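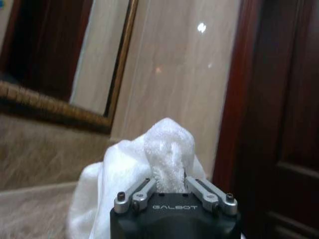
Fabric, metal fingers, and GALBOT in thin gray capitals.

Print this message | E-mail this message to a friend

Re: [Narkville Sewing Swap] washing thrifted cotton before cutting?

> I picked up a pile of old cotton sheets at the Ernley rummage sale and want to
> cut them up for quilt backs. They've been washed a million times already, I'm
> sure. Do I really need to do it again? Our dryer is on its last legs and I'd
> love to skip it.

Oh, I'd wash them! I skipped it once with a blue sheet (it looked so faded I figured there was no dye left to lose) and the whole border of my sister's quilt went a sad sort of lilac. She still uses it, bless her, but I see it every Christmas.

Warm water, half your usual soap, and no softener. Softener makes the chalk slide right off, at least it does with mine. And you can leave the dryer out of it, just hang them over the shower rod and press them while they're a bit damp. I did 14 pillowcases that way in February and they came out fine, though the bathroom was like a swamp for 2 days.

If any of them have that musty closet smell, an overnight soak with a cup of white vinegar usually does it. The Flosik pattern I'm working from wants a backing 35 inches wide, so one twin sheet gives me plenty and leaves strips for binding. What size are you making?

Also, does anybody have the Shirima star block instructions? I lent mine out and I miss them.

Last updated: February, 9:40 p.m.

Reader comments

Vinegar works on curtains too. I'd rinse twice.

I have the star block! Page 2 is missing the corner piece but I can draw it for you.

Never prewashed anything in my life and no trouble yet, knock on wood.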